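27 Oct 2025 – shared shop, two-arm table, clearing task

Picking up where Usha left off. Her note on the whiteboard says left shoulder "feels gritty", nothing else. Thanks Usha.

Power up fine on both sides. Right arm homed first try. Left one stopped short and threw the following-error warning again, same joint as before. Cleared it, jogged by hand, homed ok second time. Did feel a bit of grit past the halfway point but might be the cable dragging. Rerouted the loop so it has more slack, zip tie at the base only. Do NOT tie it at the elbow, we did that in the Plonditz build and it sawed through the jacket.

Current limit on left wrist was still 400 mA from bench testing. Way too low for anything but waving. Raised it in the config, saved, rebooted, checked that it stuck. Config file is now in the Poojary folder with the rest, not on my laptop, so pls edit that one.

Gripper work

Fingers on the left: opened all three out to full spread, checked the pins, put a drop of oil on each. Middle finger closes slightly later than the other two. Funmilayo thinks it's the tendon tension, I think it's the offset in software. Tried offset first becuase it's free. 33 ticks gets it close. Not perfect. Leave it for now.

Right side is the better hand, so cups go to the right. Paper cup held sideways by the bottom end is what we want, mouth pointing back over the table. If the jaws take it by the rim it folds and then you can't get a decent release over the bin. Closing force 134 in the Fetetti units (whatever those are – someone find the sheet), 170 crushes the cup every time.

Crumpled paper is the left arm's job. Tan packing paper, balled up by hand, tight enough that it doesn't unroll by itself.
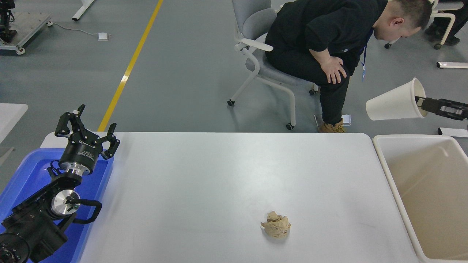 Bin

Big white one stays at the right end of the table. Tape marks on the floor would help, it creeps whenever anyone walks by and kicks it. Drop point in the script is set for the bin snug against the table end, so push it back before each run.

Left arm can't reach the drop point without going through the right arm's space. Two options:
– left hands over to right mid table
– left pushes the paper ball across and right picks it up
Second is uglier but simpler. Wrote the push move, only ran it slow. Ball rolls wherever it wants. Needs a cupped hand shape, not flat fingers. Will redo.

Also the tabletop is a bit shiny, the overhead lights give us blobs in the vision mask. Lowered the threshold, then it lost the paper ball completly. Put it back. Matte sheet from Favport maybe, Funmilayo has an account there.

To do
– tendon vs offset on left middle finger, settle it
– grit: pull the shoulder cover, look at the bearing
– tape for the bin
– spare cable for the left arm, order before November
– handover version of the script, just to compare
– label the e-stops, I hit the wrong one today

Usha has the table next. Left the arms parked, config saved, oil is back in the drawer.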